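Notebook – Turnus two-arm unit, bin liner cell
Thursday, started 8.40

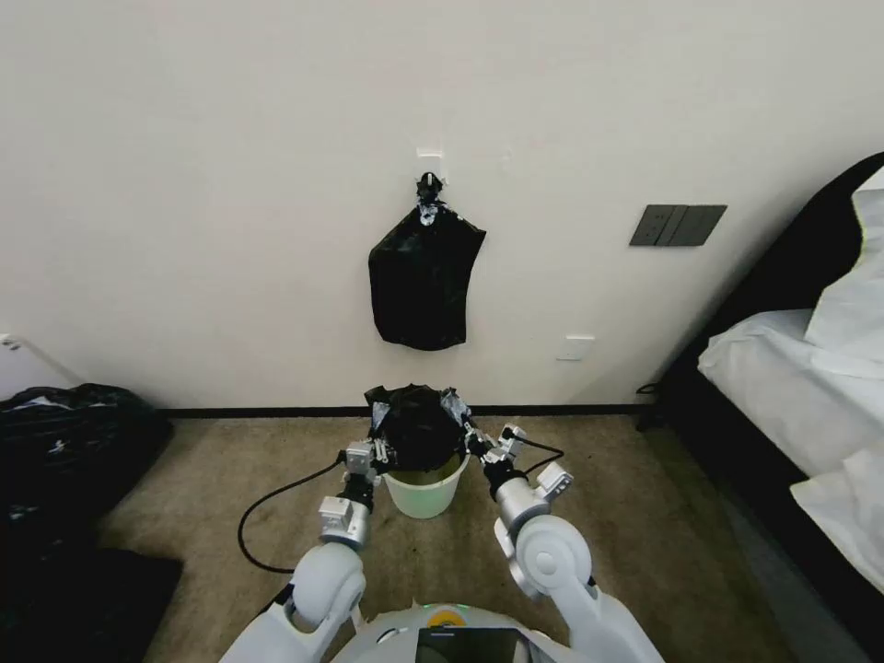 Bag over the bucket, both grippers on the rim. Head camera.

Right, picking this up where I left it, which was with the left gripper refusing to close fully and me going home in a sulk. Liner task is the one we use for checking the arms after any work on them, so if it grips the bag evenly on both sides I'm happy to sign the hands off and let somebody else have the machine.

First job was the left finger gap. I'd written 40 on the tape on the bench and then set it to something else entirely, no idea why. Put it back to 40 in the hand settings, ran open and close a few times with nothing in the fingers, and the clicking from last time has gone. I had been blaming the joint behind the fingers, and I was all ready to strip it down (had the little screwdrivers out and everything), but I'm leaving it alone for now. If it starts again, look there before you touch the settings!

Grip force next. 140 on both hands. Skanlow's sheet gives one value for rigid things and one for soft things and says nothing useful about a thin bag over a hard rim, so 140 is just the number I landed on by fiddling. At the old value the fingers were dragging the plastic about and I got two torn liners in a row. Please don't "tidy" the left and right values to be different again, whoever did that. I went half mad on Tuesday's notes trying to work out why one side always won.

Cables. The black one off the left gripper makes a great big loop out over the carpet and back to the base, and I don't love it. The arm needs slack to reach across, fair enough, but that's a lot of cable lying where the base could roll over it. The right-hand one is thinner and only has a small loop by the wrist, much nicer. I want a clip on the left forearm to hold the slack up higher. There's a bag of them in the Rutherford drawer, under the spare finger pads. Until that's done: do NOT drive the base with the left arm stretched out. Arms in, look at the floor, then move.

Wrist check. Both wrist modules snug, no wobble that I could feel with the power off and the arm held. I did find one screw on the right one a quarter turn loose, nipped it up, marked it with a dot of paint pen. If the dot's lines don't meet any more, it has moved, and I'd like to know.

Bucket: still using the small pale green one. It's light, so it scoots on the carpet if the two arms don't arrive together, and I'd sooner see that happen than have it hidden by something heavy. Start it near the wall, under the hook with the hanging bag, and centre it by eye on that hook. I've tried being cleverer about it and it made no difference.

Camera. Wiped the lens, redid the hand-to-eye routine, saved it as 906 on the Andier box. The older one is 89 and I've left it there in case 906 turns out to be rubbish, but don't load 89 for normal running. It was made before the head was refitted and it puts the fingers too far to the left. Shiny black plastic is still the worst thing you could ask it to look at. The folds catch the light and the rim estimate wanders about, so I've been setting the rim height by hand and only trusting the camera for side to side. Not elegant! Would love ideas.

Stop button tested before the first run and again after lunch, fine both times.

Still to do
Clip for the left cable (see above)
New finger pads, right hand, when the order turns up
Copy the hand settings off the machine so they live somewhere other than my bench tape
Try the bag with its edges pulled further down before gripping, see if the force can come down a bit from 140
Ask Skanlow for the soft-item sheet again, second time of asking

Left it with arms folded in, hands open, charger connected. Bench tape now says 40 in big letters and I've underlined it.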